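How to Report Vandalism of a Campus Display

Updated May 20, 2025

Posters, banners and holiday displays at Helach get written on, torn or taken down a few times each year. If you find one that has been damaged, or if your own group's display was the target, follow the steps below. The same process applies at the Illville campus, except where noted.

Before you start

You do not need to know who did it. You also do not need to belong to the group that put the display up. Anyone with a campus login can file a report, and so can visitors, using the paper form at the Rutkowska Hall front desk.

Step 1. Leave the display as it is

Do not wipe off writing, peel away stickers or straighten anything. If part of the display is blocking a door or could fall on someone, call Facilities and wait nearby until they arrive.

Step 2. Take photos

Take at least 4: one from far enough back to show where the display stands, one of the whole display, and two close-ups of the damage. Turn off filters and text overlays. Keep the original files on your phone, even after you have uploaded copies.

Step 3. Write down the details

Note the location, the time you found the damage, and the last time you know the display was intact. Copy any added words exactly, including misspellings. If something was crossed out, write down what it said before. 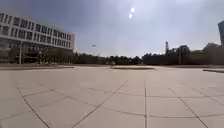

For outdoor displays, name the nearest building entrance as well. "Outside the library" is not enough for staff to find the right camera footage, and footage is not kept for long.

Step 4. File the report

Log in to Ekden and choose Form 103, Property and Displays. Attach your photos and paste in your notes. The description box holds 3,000 characters. If you need more room, attach a second page as a PDF.

Check the box marked "Content concern" if the damage refers to a nationality, religion, language or ethnic group. This sends a copy to Student Affairs — otherwise the report goes to Facilities only.

Step 5. Save your case number

It appears on the screen after you submit and is also sent by email. Use it for any follow-up.

Replacing the display

Registered groups can ask for up to $100 toward reprinting. Attach the original receipt and the case number. At Illville, send the request to the student center office instead of using Ekden. Requests made in July are held until the fall term opens.

Posting about it online

You are free to share your photos. Please crop out bystanders, and do not name a person you think is responsible while the case is open. If you see a name being passed around in comments, add the link to your report under "Additional information."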